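Trokitwood play kitchen set: our review after a whole fall of pretend breakfasts
by Izzati Chin
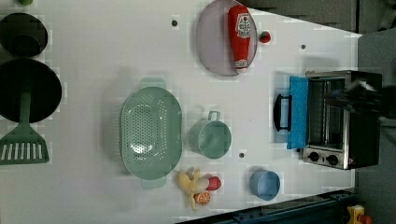

What we bought and why

My daughter turned four in November, and for weeks beforehand she had been "cooking" on an upturned shoebox with my good measuring spoons, which I kept finding under the couch. So I went looking for a set of toy kitchen things with some variety to it. I read far too many reviews (my husband stopped asking what I was doing on my phone) and ended up with the Trokitwood set from Laladwood, the little toy shop in Stukport. It cost $184. There was a smaller one for $100, but I have never been good at buying the smaller one.

The colander

I'll start with the favorite. It's a big mint-green oval with a handle at each end and lots of small round holes, and it has been a hat, a boat, a bed for a stuffed rabbit and, now and then, a colander. The size is what makes it so good. A small child can get both hands on it and really shake it, and the whole banana-tomato-orange business fits inside with room to spare. The measuring cup comes in the same mint green and gets used mostly for scooping up dry pasta, which I allow at the table and regret by bedtime.

Pans and spatula

The black pans look nice and grown-up next to all the pastels. The slotted spatula is a pale green, and my one complaint about it is the long handle. Long is fine for me, but a four-year-old swings it around quite a bit, and her brother has learned to stand well back!

The food

Bright and easy to tell apart. The orange slice has its segments showing, the banana is very yellow, and the red ketchup bottle has a white label with red lettering, so of course ketchup goes on everything, banana included. I would have liked more food for the money – a loaf of bread, an egg or two – and I said so in my note to the shop. Fotis Antoniadis, who runs it, wrote back the same evening and told me the Setiawan food packs are close enough in size to mix in. We got one for Christmas and he was right.

Plate and cup

The plate is a soft lavender-gray and the cup is light blue. I love these colors and would happily have them in my own cupboards. The cup does tend to end up on its side, but so does every cup in our house.

Playing around a toaster oven

We keep our toaster oven at one end of the white table, and once it's unplugged and stone cold it joins in the game. She likes a blue cloth over the open door, the way I do it when I'm baking. If you try this, please make unplugging a habit you do yourself, every single time. The black knobs are very tempting to turn, and she'll happily set "dinner" for 847 minutes.

Cleaning and storage

Warm water and dish soap, then a towel on the counter overnight. I do the lot on Sunday. Nothing has faded or cracked so far. There's no storage box, which seems a bit stingy, so ours lives in an old bread bin and the spatula pokes out the top.

Would I buy it again?

Yes, and I nearly did, for my niece, except that the price had gone down to $177 by then and I had to go and have a small sulk first. Four and a half stars from me, and I'd give back the other half for an egg.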